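Progress report to the Likton Travel Writing Fund
Project: Walking the Dawber Road
Period: February to May

Work done this period

I have finished the first two stages of the walk, from Didercombe to the river crossing and from there to the old coaching inn at Grimarska. Both were done on foot with a tent, as set out in the application. The weather held for the first stage. The second took longer than planned after a washed-out bridge sent me back to the highway for a day and a half.

Seven blog posts have gone up so far. The most read was the one on camping with a bad knee, which brought in more comments than the rest put together. Several readers along the route wrote to offer a bed or a meal, and I've taken up two of those offers for stage three.

The book draft stands at four chapters. Malcolm Gosling has read the first three and wants less history at the start and more of the people I met. I agree with him about chapter one. I have kept the section on the 1846 survey in chapter two for now, as the rest of the route doesn't make much sense without it.

Spending

The grant for the period was paid in full. The main costs were the tent, boots, bus fares back to Didercombe and food. I budgeted $600 for accommodation and have spent $90 of it, mostly on one night at the Grimarska inn when my gear was soaked. I would like to move what's left to stage three, where there is no legal camping for long stretches. Please let me know if that needs a formal request.

Changes to the plan

Stage three was to start straight after stage two. I have pushed it back to give my knee a rest and to catch up on writing. The order of the remaining stages is the same. I have dropped the idea of a weekly newsletter – the blog takes up the time I had set aside for it.

Next period
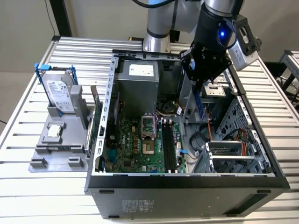 I plan to walk stage three, put up at least four more posts and send Malcolm a revised chapter one along with chapters four and five. The talk at the Dawber library is booked for a Thursday evening, and I'll send the date once they confirm the room.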